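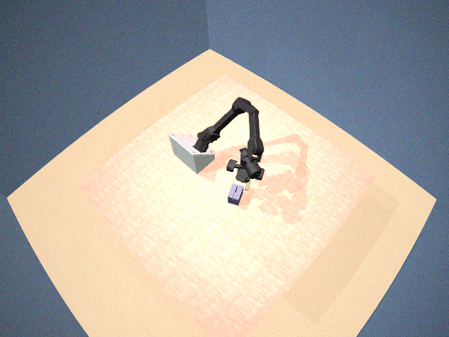 **Can a robot arm be trusted with the kitchen clearing-up yet, with someone in the house but not watching it?**

For wiping a flat worktop and moving things of a known shape from one known spot to another, an arm will do it if you accept that it is slow. Sorting a mixed drawer, folding, or anything with a lid still needs a person. The rest of this ticket is how we got to that answer for Clotside.

**Ticket 161**
Opened by: Chia-jung Leung, Clotside
Assigned to: Shih-chieh Yu
Priority: normal
Opened: 2023-01-16

**Reported problem**

Clotside want to offer the Clarken software to supported flats. Their list of chores is: put cutlery back in its slots, stand plates in the rack, wipe down, fold tea towels. On their own test bench the cutlery job stops part way. The arm goes down, closes, comes up with nothing and carries on as if it had the fork. No error is shown.

**Log**

*S. Yu:* Asked for the run file and the settings. Settings are standard apart from the closing force, which has been turned down. Chia-jung says this was done after a cracked saucer.

*S. Yu:* Put the closing force back to standard. Clotside ran the cutlery job again. Spoons fine. Forks still missed when they lie tines down.

*F. Shih:* The grip check only looks at whether the fingers have stopped moving. With a thin handle the fingers stop at nearly the same place as when they are shut on nothing. Set the check to use the finger gap as well, limit 9. Please try.

*C. Leung:* Tried it. The arm now stops and reports a missed grip, so at least we know. It still misses the forks.

*F. Shih:* Agreed, that change only makes it own up. The miss itself is a height problem. The bench at Clotside has a rubber liner in the drawer and the job file was made without one. Raise the pick height to match the liner and save it as a new job.

*C. Leung:* Forks are now picked up. Teaspoons and the small knives too. Left it going over lunch and it stopped once, on a fork lying across another fork. Had to clear that by hand.

*S. Yu:* Overlapping items are a known limit. Logged against 158, which is still open. No date for it.

**Other chores on the list**

- Plates in rack: works with one size of plate. Mixed sizes need a separate job for each.
- Wiping down: works on a clear worktop. It will not move a mug out of the way first.
- Tea towels: do not offer this. Votulwood tried it in October with the same software and gave up after a fortnight.

**Question from Clotside before closing**

*C. Leung:* Can we tell the flats it does the cutlery?

*S. Yu:* You can say it puts away cutlery that has been laid out singly. Somebody has to lay it out, and Sum-yee in our office pointed out that by then they could have put it in the drawer. For a tenant who can spread things on a tray but can't reach or bend, it may still be worth having. I would ask them first.

**Status**

Pick height and grip check: fixed. Overlapping items: moved to 158. Clotside to send the saucer run file if they still have it. Ticket stays open until they reply.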